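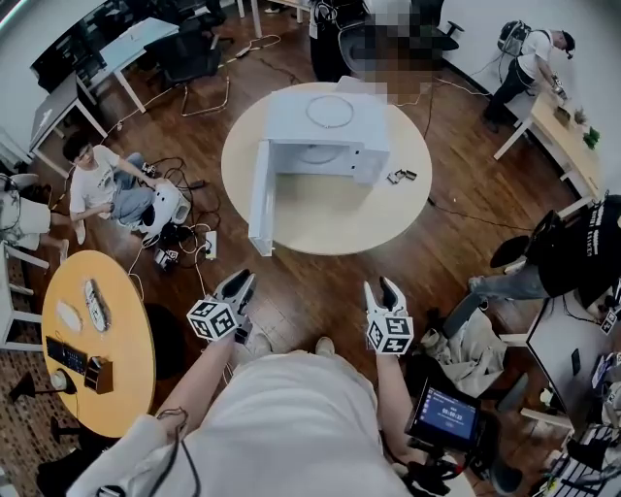
Tudow 304 is an offline key storage module for backup encryption and code signing. Private keys are generated inside the module and cannot be exported. It needs no rack and fits on a round table like the one shown, with space left for a laptop. Standby mode locks all slots after 300 seconds.

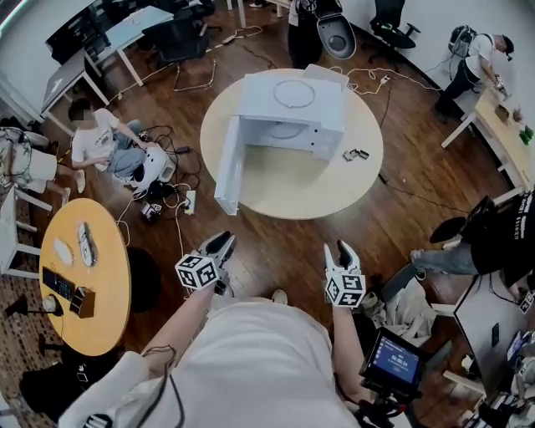 Unlocking requires a PIN and a Hovemard token — both are checked on the module. Capacity: 44 key pairs. Algorithms: RSA, ECDSA, AES. Tokens sold separately.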